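Hirkmont Makers Board > Builds > Mobile manipulators
Thread: Shower wiping, force limit on glass vs stone

trodon_bench
Posted 6th September

Picking this up from the March thread, which got locked. Background for anyone who missed it: we are building a bathroom cleaning routine at the shared shop on Fairweather. Parallel linkage gripper, wrist camera, terry towel as the wiping tool. The planner is called Trodon and it is still mostly my code, so blame me.

Where it stands: the arm can do a full pass on a flat test panel without dropping the towel. On a real shower wall it loses the towel after 21 strokes. The cloth creeps out of the fingers a little on every change of direction until there isn't enough left to hold.

I have grip force at 38 percent. Going higher stalls the finger motor after a few minutes and it faults out. Ideas welcome.

---

pegboard_annie

What is your stroke pattern? If you reverse direction at the end of each stroke you are pulling the cloth one way and then the other. Lift off, move over, come back down, and always wipe the same way.

---

trodon_bench

Serpentine, no lift. I tried lifting and it nearly doubled the cycle time.

---

lowgear

Cycle time doesn't matter if the towel is on the floor.

I don't think the stroke pattern is your real problem, though. A folded towel in two small fingertips is a bad tool. Print a flat paddle with a slot the fingers can lock into and strap microfiber to it. We did that on the Cisine countertop build and never touched the grip force again.

---

trodon_bench

The point of the build is that it uses whatever towel is hanging there. If I start printing paddles I have to print one for every job and then teach it to swap them. I know a paddle would work better on a flat wall. It would not get into the corner by the door channel.

---

lowgear

A paddle with a soft edge gets into a corner fine. You are making it hard for yourself.

---

sump_and_filter

I'm with trodon_bench on this one. A paddle is fine on a counter. In a shower you have the track, the hinges, the shelf and the tap, and a wad of cloth goes around all of that.

Question on the approach angle. Are you coming in square to the wall or tipped?

---

trodon_bench

Square, 90 degrees to the surface. I tried tipping it and the metal links got too close to the wall for comfort. I don't want bare metal touching somebody's stone.

Wrist camera view with the towel up against the marble: 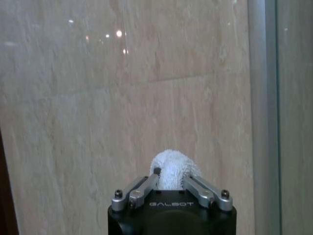
pegboard_annie wrote that the contact force should be set per surface, with glass much lower than stone, and that one number for both was asking for a cracked panel. She also wanted to know whether the force reading came from the wrist or from motor current.

Motor current for now. I have a wrist sensor in a box and have not wired it. One limit for both surfaces at the moment, set for the glass, so the stone is getting a lighter wipe than it could take.

---

sump_and_filter

Wire the sensor before you change anything else. Current readings drift as the motor warms up, and you already said yours stalls. You could be pressing harder at the end of a run than at the start and not know it. That would pull the cloth out too.

---

lowgear

Agree with that part. Still think paddle.

---

trodon_bench

OK, I checked the log for run 3515 and the current does climb over the session. I can't say how much of that is heat and how much is the towel dragging. Sensor goes in this weekend. I will also try annie's one-way strokes with a short lift and keep everything else the same.

---

pegboard_annie

Change one at a time or you won't know which one fixed it.

---

trodon_bench

Fair. Sensor first, strokes after. If the one-way strokes don't help I'll try a deeper fold so there is more cloth behind the fingertips. Does anyone have a spare six-pin connector at the shop? Mine has a bent pin.

---

sump_and_filter

Second drawer under the drill press, in the bag with the crimps. Leave me two.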